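Family Notices and Obituaries > Pludville and Stundon

Topic: Two obituaries for the same man, different survivors

mapleridge44
Posted 12 January 2026
I'm working on my mother's side and have hit a snag with her uncle, Walter. I have two obituaries for him. One ran in the Pludville paper and the other in the Stundon paper a few days later. The Pludville one lists a wife, three daughters and a brother. The Stundon one lists the same wife and daughters, plus a stepson, and leaves the brother out completely.

Both say he worked at the Rowlands mill until he retired and that he belonged to the Pemen Lodge. Both give the same funeral home. The age at death is the same in both, and so is the burial place.

Which one do I follow? I never heard of a stepson and my mother is gone, so I can't ask her.

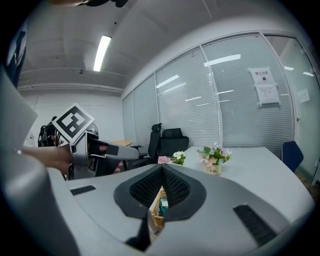
oldcountyroad
I'd go with the Stundon notice. The later one is often the corrected one. Families used to call the paper when somebody got left out, and a stepson is just the kind of person who gets left out the first time.

fernhollow
Disagree. If it was a correction they would have kept the brother in. You don't fix a notice by dropping a living brother. My guess is two different people wrote them. The wife probably gave one to the funeral home and one of the daughters sent the other.

oldcountyroad
Could be. But papers also cut notices for space. The Stundon paper charged by the line for years, at least when we placed my father's.

mapleridge44
The Stundon one is longer, so I don't think it was cut. It has a whole paragraph on his church and his bowling league. The brother is just not there.

fernhollow
Then somebody left him out on purpose or forgot him. Was there a falling out?

mapleridge44
Not that I know of. He lived in Stundon too. You would think that paper would be the one to mention him.

AlikiDimitriou
I indexed the Pludville notices through the letter R, roughly 2000 of them, so I've seen this a good many times. Please don't pick one over the other. Enter both as sources and attach each relative to the notice that names them. A name missing from an obituary doesn't prove anything about the person.

What I would do next:
Ask the funeral home if they still have the arrangement sheet. It should say who gave the information.
Look for the wife's own obituary. If she had a son before she married Walter, he ought to be in it under his own last name.
Check the lodge. Pemen put out a memorial booklet every April with the members who had died that year, and some entries gave family.

Aliki Dimitriou

oldcountyroad
The lodge booklets are a waste of time in my opinion. I went through 10 of them for my grandfather and got his name and the year he joined. No family at all.

AlikiDimitriou
It depends on who was secretary. The older ones are better. I have one where the entry runs half a page and names the pallbearers.

mapleridge44
Thank you both. I called the funeral home this morning. It changed owners and the old files are in storage, but the woman I spoke to took down the name and said she would look. She didn't promise anything. I asked about a fee and she said there was none for family.

I also found the wife's obituary. She died in Pludville and it lists "a son, Dale, of Rowlands." Same three daughters. So he was hers from before, and the Stundon notice was right about that much.
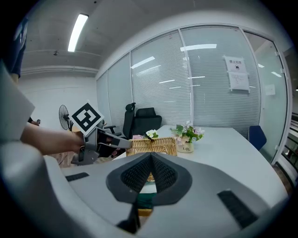
Gray gripper held in from the left, with a little wicker showing.

fernhollow
Good find. Does it give Dale's last name?

mapleridge44
No, just Dale. The daughters are listed by their married names and he is just Dale.

fernhollow
That's annoying. Try her marriage license with Walter. If she was a widow or divorced, her earlier name should be on it, and he may have used that.

oldcountyroad
I'll take back part of what I said. The stepson was real, but I can't explain the brother. Is there a chance he died in between the two notices?

mapleridge44
No, he lived years after. I have a picture of him at my cousin's wedding.

AlikiDimitriou
Look at the pallbearers, if either notice names them. A brother sometimes turns up there and nowhere else.

mapleridge44
The Stundon one does name them. There are six, and the fourth has his first initial and our last name. I had read right past it. I'll write to the county for the marriage license next and post when I have it.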